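Test : la pince à main Kurkar face à la Jostari, deux approches pour enregistrer des gestes à la maison

Mis en ligne le 14 novembre 2023

Les pinces portatives avec caméra embarquée se sont multipliées, et il devient difficile de choisir sur la seule base des fiches techniques. Nous avons utilisé deux modèles en parallèle, la Kurkar et la Jostari, pour la même série de tâches domestiques : ramasser du linge, le déplacer, ranger de petits objets sur une étagère, ouvrir un tiroir. Les enregistrements ont ensuite servi à entraîner une même politique de commande, exécutée sur un bras Blackburn à six axes. Les deux pinces ont été achetées au prix public.

Prix et contenu de la boîte

La Kurkar coûte 1 625 euros. On reçoit la pince montée, la caméra, un support, deux jeux de doigts, un câble USB-C de deux mètres et une clé Torx. Il n'y a pas de mallette. La Jostari est vendue 700 euros, en kit, sans caméra. Il faut ajouter la sienne et imprimer la platine de fixation, dont le fichier est fourni. Une fois la caméra et la visserie payées, l'écart de prix se réduit, mais la Jostari reste nettement moins chère.

Le montage de la Jostari nous a pris une soirée. La notice est correcte jusqu'à l'étape de la gâchette, où le schéma montre le ressort à l'envers. Le fabricant a publié un rectificatif sur son site, pas dans la boîte.

Prise en main

Les deux poignées sont de type pistolet. Celle de la Kurkar est plus épaisse et convient mieux aux grandes mains. La gâchette a une course longue et régulière, ce qui permet de fermer les doigts lentement et de s'arrêter où l'on veut. Sur la Jostari, la course est courte et le dernier tiers est dur. Pour saisir un gobelet rigide, cela ne gêne pas. Pour pincer un seul pli de tissu, on a tendance à serrer trop.

Le poids est bien réparti sur la Kurkar. Après 40 minutes d'enregistrement continu, le poignet fatigue quand même. Avec la Jostari, la fatigue vient plus tôt à cause de la caméra placée très en avant. Nous avons fini par la reculer de deux centimètres avec une platine redessinée, au prix d'un peu plus de poignée visible à l'image.

Les doigts

C'est le point qui distingue le plus les deux produits. La Jostari utilise des doigts souples moulés d'une pièce. Ils épousent bien les formes rondes, mais leur extrémité est large et se glisse mal sous un objet plat. La Kurkar emploie des doigts articulés, faits de biellettes ajourées assemblées par vis, avec une surface intérieure nervurée et un bout pointu. Quand on appuie au milieu du doigt, la pointe revient vers l'objet.

Sur le linge, la différence est nette. La pointe de la Kurkar passe sous un ourlet sans pousser tout le vêtement. Les nervures accrochent bien la maille et le coton, moins bien les doublures synthétiques. Il faut en revanche surveiller le serrage des vis : deux d'entre elles avaient pris du jeu à la fin de la première semaine. Une goutte de frein-filet faible a réglé la question. Les doigts de la Jostari ne demandent aucun entretien, mais le fabricant ne vend pas de rechange à l'unité.

Caméra et cadrage

La caméra de la Kurkar est équipée d'un objectif très grand angle. On voit les deux doigts, l'objet et une bonne partie de la pièce, ce qui aide le suivi de position, calculé à partir de repères visuels fixes comme les portes ou les meubles. La déformation sur les bords est forte et le logiciel ne la corrige pas à l'affichage. Pour l'entraînement, nous avons laissé les images telles quelles.

Deux défauts à signaler. L'exposition automatique réagit lentement quand on passe devant une fenêtre ou un meuble laqué, et les reflets sont vite brûlés. Ensuite, les mouvements rapides produisent du flou dans une pièce peu éclairée. On peut fixer le temps de pose à la main dans le menu avancé, et nous conseillons de le faire dès le départ.

Essai sur le linge

Nous avons enregistré 54 prises par pince dans une chambre ordinaire. La tâche consistait à approcher un textile plié sur le lit, à le saisir par le milieu, puis à le poser sur une étagère. La literie n'a pas été changée entre les deux séries. Un couvre-lit matelassé est un fond assez difficile, car les doigts s'y accrochent facilement si l'on descend trop bas.

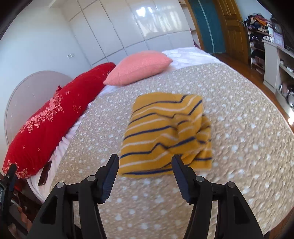
Doigts ouverts devant un textile jaune moutarde à rayures bleu marine, sur le couvre-lit beige.

Avec la Kurkar, le suivi n'a décroché que deux fois, chaque fois tout près du lit, lorsque le tissu occupait presque toute la vue. Avec la Jostari et notre propre caméra, nous avons dû écarter neuf prises pour la même raison. Une part de l'écart vient sans doute de l'objectif, moins large, que nous avions choisi.

Sur le bras Blackburn, la politique entraînée avec les données Kurkar saisit le linge correctement dans la plupart des cas. Les échecs se ressemblent : la pince se ferme un peu trop haut et ne prend qu'un pli, qui glisse au levage. Celle issue des données Jostari emporte plus souvent un morceau du couvre-lit avec le vêtement.

Logiciel

L'application Kurkar fonctionne sous Linux et Windows. L'export est rapide et les horodatages sont propres. L'interface n'existe qu'en anglais, et la version livrée en juin plantait à la reconnexion du câble ; la mise à jour suivante a corrigé le problème. Jostari fournit des scripts Python bien commentés, sans interface graphique. Si vous avez déjà votre chaîne de traitement, c'est suffisant. Nous avons aussi essayé l'outil d'annotation Plundholm, compatible avec les deux formats, mais il refuse les séquences dont la fréquence d'image varie.

Notre avis

Pour le linge et les objets souples, la Kurkar est le meilleur choix des deux, principalement pour ses doigts et sa gâchette. Son prix reste élevé pour un appareil livré sans housse et avec des vis à resserrer. La Jostari convient bien aux objets rigides et à ceux qui ont déjà une caméra et une imprimante 3D.

Kurkar : 4 sur 5
Jostari : 3 sur 5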